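Vametti Colored Tumblers, Pair
Pale Blue and Pale Pink

Home / Table and Pantry / Cups and Tumblers / Vametti

We have carried the Vametti tumblers for a good while now, and they are still the cups we end up recommending when somebody writes in asking for something simple, cheerful and hard to hurt. They are plain plastic cups, wider at the top than at the bottom, with a smooth rounded rim and no printing on them anywhere. You get two in a set, one in each color, and the blue leans a little toward teal when the light is bright (a few customers have asked about this, so we thought we'd better say it up front!).

Nadège Leblanc, who looks after our table and pantry range, likes them best for cold, milky drinks, the sort that come in a tall plastic bottle with a red screw cap and need a gentle turn upside down before you pour. We keep a few bottles of that kind around the Pinbridge showroom for anyone who stops in, and the cups get plenty of use as a result. 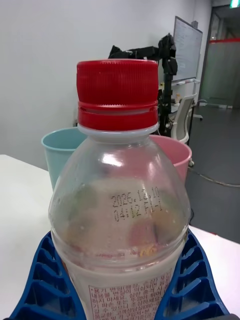

Pinbridge Table & Pantry Catalog, Issue 7, November

Pale drinks look lovely against both colors, we think, though the pink is the favorite in the office by a wide margin. If you are pouring something with sediment at the bottom, rice drinks and grain drinks especially, give the bottle a slow roll first and then open it a little at a time. And do look for the date code before you put a bottle away. On some bottles it is printed in small black dots right on the shoulder, up near the neck, where it is easy to miss if you only check the label.

What you get

One pale blue cup and one pale pink cup, packed together in a plain carton with a paper sleeve between them. There is no lid and no straw. We did try a version with lids a few seasons back and the lids came home in the returns pile more often than the cups did, so we let that one go and haven't missed it.

Size and feel

Each cup holds 400 ml to the brim, and we would call it a comfortable 350 if you are handing it to a child or carrying it across a room. The taper makes them easy to hold in a smaller hand, and it also means they nest, so the pair takes up the cupboard space of one cup and a bit. If you buy several sets and stack them tall, set them down lightly instead of pressing them together, and they will come apart again without a fight.

The rim is rounded over, and that is really the part people notice first. Inexpensive plastic cups often have a thin, sharp edge that isn't very pleasant to drink from, and this one is soft on the lip. Tomos Wogan on our packing bench has been using the same blue one for his tea breaks (lukewarm tea, he would like me to add) since before we moved to the new building.

Other ways to use them

Plenty of our customers never drink out of them at all. We hear about them holding pens, toothbrushes, seed packets, sewing clips, loose change and crayons, and one very kind lady sent us a long letter about using hers to sort buttons by color. Two cups side by side make a nice little sorting station on a desk or worktable, with the two colors telling you at a glance which is which. They are handy for corralling bottle caps, too, if you save them up for recycling or for craft projects.

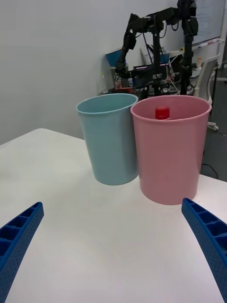 Vametti tumblers in pale blue and pale pink, with a red bottle cap in the pink one.

On a white table the colors stay quiet and pretty, and they sit nicely on darker surfaces as well. If you are ordering for a classroom, a break room or a workshop, please think about the mix before you check out. Every set is one of each color and we are not able to split them, so a customer who wants all pink will end up with just as many blue. We are sorry about that, and we have asked!

Washing and care

Wash by hand in warm soapy water, or use the top rack of the dishwasher. Keep them away from the heating element and skip the high-heat drying cycle if your machine has one. They are not meant for the microwave, and please don't fill them with boiling water. Milky drinks left overnight can leave a film around the bottom, and the thing that shifts it best is a spoonful of baking soda and a soft brush. Scouring pads will dull the surface, so keep those for the pans.

Ordering

Single sets ship in the carton described above. Schools, cafés and offices can order by the case, and case orders of 3,000 cups or more go through Gemechu Belay at our trade desk, who will work out the freight for you and is very patient with changes of mind. Smaller case orders can be placed right here on the page using the quantity box.

Orders placed before 2 in the afternoon normally leave us the same working day. If a cup arrives cracked, send us a quick note with your order number and we'll put another set in the mail. There is no need to ship the damaged one back.

Goes well with

Brunet Stacking Saucers, white
Seko Bottle Brush, long handle
Vametti Serving Tray, small
Vametti Serving Tray, large

From our customers

"Bought one set to try and came back for more the same month. They stack, they wash up well, and my two don't argue over them because each has a color." Perla Ochoa

"Good cups. The blue is a bit greener than I pictured but I have grown fond of it. Would love to see a yellow." Cempaka Yusof

Cempaka, you are not the only one asking for yellow, and we have passed it along. If you'd like an email when new colors come in, tick the box beside the quantity field and we will write to you once and then leave you in peace.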